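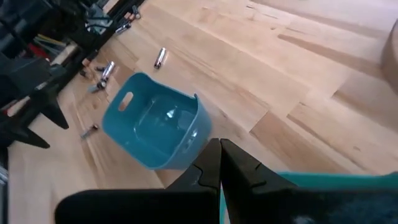

바닥에 놓인 청록색 플라스틱 바구니

Etavent 타이어 공기압 모니터 설치 안내
4장. 센서 장착과 등록 (8월 23일 금요일 수정본)

급하게 고친 판입니다. 7월판 갖고 계신 분은 4장만 바꿔 보시면 됨. 나머지 장은 그대로.

4.1 시작 전 확인
평평한 곳에 주차. 주차 브레이크 체결. 시동 끄기. 방금 주행했으면 타이어가 식을 때까지 대기. 뜨거운 상태에서 잰 값을 기준으로 잡으면 다음날 아침에 경고가 줄줄이 뜹니다.

준비물: 캡형 센서, 표시기, 고정 너트, 동봉 스패너, 비눗물 조금. 공기압 게이지는 별도. 주유소 게이지도 되지만 오차가 좀 있음.

주의: 고무 밸브가 갈라졌거나 손으로 밀 때 흐물거리면 장착하지 마십시오. 밸브 교체 먼저.

4.2 센서 장착
1. 센서 옆면 글자 확인. FL은 운전석 앞, FR은 조수석 앞, RL은 운전석 뒤, RR은 조수석 뒤. 운전석이 오른쪽인 차량은 운전석/조수석만 반대로 읽으면 됩니다.
2. 타이어 공기압을 차량 권장값으로 맞춤. 권장값은 보통 운전석 문 안쪽 스티커에 있음. 타이어 옆면에 적힌 최대값 아님!
3. 기존 밸브 캡을 빼고 고정 너트를 밸브 끝까지 돌려 넣기.
4. 센서를 손으로 돌려 끼움. 바람 새는 소리가 멈춘 뒤 반 바퀴 더. 공구로 센서를 조이지 마십시오. 안쪽 패킹이 찢어집니다.
5. 고정 너트를 센서 쪽으로 올려 스패너로 가볍게 조임.
6. 비눗물 바르고 기포 확인. 기포가 계속 올라오면 풀었다가 다시 끼움. 그래도 새면 패킹 교체.

참고: 센서 등록 전에 바퀴 위치를 교환했다면 1번부터 다시. 등록 후 교환은 4.5 참조.

4.3 표시기 연결
1. 표시기를 대시보드 위나 송풍구 옆에 붙임. 에어백 덮개 위는 금지.
2. 전원 케이블을 USB 단자에 연결. 시동을 꺼도 전기가 들어오는 단자라면 장기 주차 때 케이블을 빼 두세요.
3. 표시기 윗면 버튼을 짧게 한 번. 화면에 Mumwood 로고가 뜨고 나서 차 그림이 나와야 정상임.
4. 차 그림이 안 나오고 로고에서 멈추면 케이블을 뺐다가 다시. 두 번 해도 같으면 6장으로.
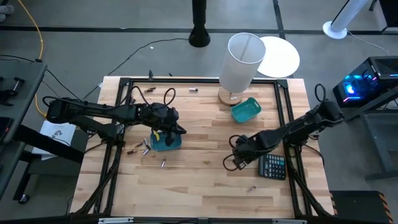
4.4 센서 등록
공장에서 등록해서 나가지만 센서를 낱개로 사신 경우에는 직접 하셔야 합니다.
1. 버튼을 길게 눌러 설정 진입. 삐 소리 나면 손 뗌.
2. 짧게 눌러 바퀴 선택. 선택된 바퀴가 깜빡거림.
3. 다시 길게. 화면에 27이 뜨고 초가 줄어듭니다.
4. 숫자가 0이 되기 전에 해당 바퀴의 센서를 끼우세요. 이미 끼워져 있으면 뺐다가 다시 끼우기.
5. 삐삐 소리와 함께 공기압이 표시되면 완료. 시간이 지나버렸으면 2번부터 반복.
6. 나머지 바퀴도 같은 방법으로.

주의: 옆에 같은 제품을 단 차가 있으면 그 차 센서가 잡히는 수가 있음. 등록은 떨어진 곳에서.

4.5 경고값 설정
승용차 기본 저압 경고는 197 kPa. 권장값이 높은 차량(승합, 화물)은 그대로 쓰면 경고가 너무 늦습니다. 꼭 올려 잡으세요.
1. 설정에서 LO 선택.
2. 짧게 누르면 값이 올라가고 최대값 다음에는 처음으로 돌아감.
3. 길게 눌러 저장. 저장 안하고 시동을 끄면 이전 값으로 돌아갑니다.

바퀴 위치를 교환한 경우에는 센서를 빼서 원래 글자 위치에 다시 끼우는게 제일 빠름. 재등록 불필요.

4.6 앱 연결 (선택)
Lovivby 앱 설치, 블루투스 켜기, 기기 추가에서 Matei 선택. Matei는 표시기의 모델명입니다. 앱 목록에 Etavent라고는 안 나오니 찾지 마시고요. 휴대폰 블루투스 설정 화면에서 먼저 연결하지 마십시오. 앱에서 안 잡힙니다. 이미 연결했으면 휴대폰에서 기기 삭제 후 다시.

휴대폰은 동시에 2대까지. 세 번째를 붙이려면 하나를 지워야 함.

4.7 첫 주행
천천히 동네 한 바퀴. 값이 바로 안 뜨고 줄표(--)로 나오는 건 정상이고, 센서는 바퀴가 굴러야 깨어납니다. 한참 달려도 줄표면 그 바퀴만 4.4 재등록. 주행 중에는 버튼 조작 금지, 필요하면 안전한 곳에 세우고 하세요.

주행 후에는 고정 너트 풀림 확인. 세차장 고압수를 센서에 가까이 대지 말것. 배터리 교체는 5장.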